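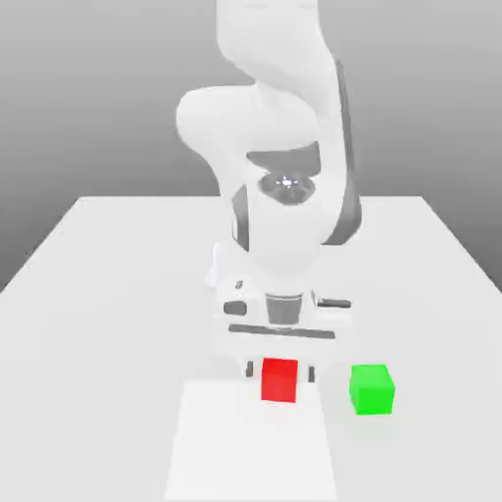
White arm over a light grey tabletop, computer rendering.

Tabletop

A tabletop is the flat upper part of a table, the bit you eat, write or work on. Usually sits on legs, a pedestal or a pair of trestles. Sold with the base or on its own.

Materials

Solid timber is the oldest choice. Moves with the weather, so the boards are fixed with slotted screws or buttons that let them shift. Stone and concrete stay put but are heavy and stain if not sealed. Laminate on particleboard is cheap, comes in any colour, swells if water gets in at the edges. Glass should be toughened.

Thickness

Most household tops are between 15 and 27 mm. Thinner ones need a rail underneath or they sag in the centre. A bevelled underside makes a thick top look thin, common on café tables.

Edges

Square, rounded or bullnose. Square edges chip first. Ironed-on edging lifts with heat and can be glued back down, altho the join usually shows.

Finishes

Oil is easy to patch but wants redoing, often every August in the drier parts of the country. Varnish lasts longer and is harder to repair. Wax alone marks under a wet glass.

Trade

Lamont made loose tops for schools and halls, almost 1,000 of them in its best year, all in 2 sizes. Skivska later bought the moulds. Rory MacKinnon's catalogue of the Lamont range is the main source for the early models, tho it skips the round ones.

See also

Benchtop
Drop-leaf table
Trestle

Page last edited October 2026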